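Double-Sided Sponges and Serving Trays — Table Clearing Set

Storard > Kitchen > Cleanup

I'm the person at the shop who gets weirdly excited about sponges, so of course I got to write this page. The set is for clearing up after a meal right at the table: trays to stack things on, and a sponge with two sides, yellow-orange foam on one and dark green scouring pad on the other. Foam for wiping, green for anything that has dried on. You've used one like it your whole life, and I still think it's the best tool in the kitchen!
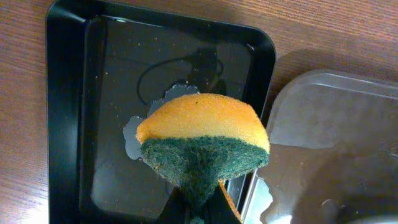
El-Sayed
Kitchen and table buyer, Storard

I like to keep a black tray for the messy end of the job. Crumbs and puddles show up on it right away, and the raised rim means a bit of spilled water stays on the tray and off the wood. Wipe it last. If you wipe it first you'll only be doing it again (ask me how many times I've done that).

The sponge squeezes down small, so you can push the green side into the curve where a plate meets its rim. Tomato sauce loves that spot. For a big shallow dish I start with the foam and plenty of warm water, then flip to the green only where I can still feel something. Go easy with the scouring side on glossy glazes — try the underside first if you're fond of the dish.
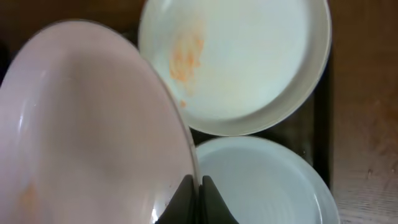 Dishes with dried-on orange food, a job for the green side.

What you get: 4 sponges, plus two trays, one black and one dark brown, both with rounded corners. The sponges come from Plurnetti and the trays from Grukance. We packed our first 1000 sets in July and changed just one thing after that, the cardboard sleeve, which was a pain to open. Each set weighs 385 grams without the sleeve.

The brown tray is the one I carry to the table. Plates go on it as they are, leftovers and all, and I scrape later. Three fit if you let them overlap a little, and I wouldn't try for a fourth.

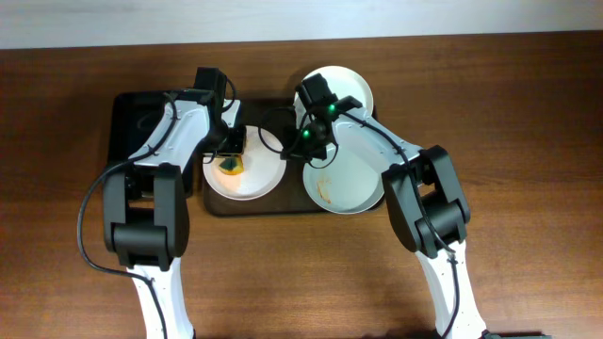 Marisol wrote to us that she rinses the sponge, wrings it hard and stands it on its edge by the faucet overnight, and that hers last much longer that way than when they sat flat in the sink. She'd also like the sponges sold without the trays, please.

Good news there, a sponge-only pack is coming. I've started standing mine on edge too, and I think she's right. When the foam starts to crumble at the corners, move it down to shoes and trash cans and open a new one. 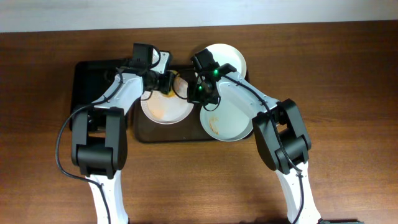
Scraping first really does save the sponge. Get the stuck clumps off with a spoon, then wipe the smears, and rinse between plates so you aren't just moving sauce from one to the next. Both trays should be washed by hand with the foam side only, as the green will dull a shiny finish.

Tray care: hand wash, towel dry, keep away from the stove.
Sponge care: rinse, wring, air dry.
Returns: 33 days, sponges unopened.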